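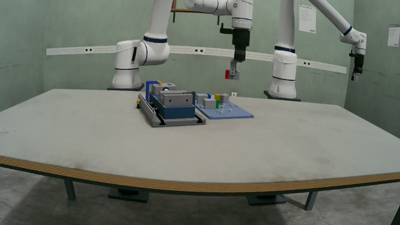 When is a parallel gripper the wrong choice?

When the part has no two opposite faces worth trusting, or when the place it has to go leaves no room for the fingers to open again. Students always remember the first case. The second one shows up at the end of the lab, usually with the part already in its slot and the fingers wedged beside it.

Session 6: Comparing grippers on the block task
Instructor: Sibel Ekinci

Both arms in the simulator have grippers. On the left one you can see how little finger there is around a small red block, and that is a friendly part: flat sides, no opinions. The blue plate with its white pegs is less friendly, as the gray cubes standing on it will get in the way of anything wide.

We compare two finger sets, the Terau narrow and the Farnness padded. The Farnness grips better. It is also fat, and it will knock a neighboring block over with great confidence.

Before you run anything, write down your guess for each set. You may not edit it later. I keep the July guesses in a folder and reread them when I need cheering up.

Procedure
Run 22 picks per finger set, same start pose, same speed.
Log every drop, every bump and every release that moved the block.
Change one setting at a time. Last year the Gündoğdu group changed four and then asked me which one had helped.

Closing force: start at 17 N. Going over 54 N makes the simulated block sink into the fingers, and the log will call this a success. Please don't agree with it.

Contact in the simulator is kinder than contact in the Clundelberg lab, where friction varies with the weather and whoever had lunch at the bench. Treat your numbers as a ranking of the two sets and leave the decimals alone.

Reading for next time: chapter on compliance, skip the proofs.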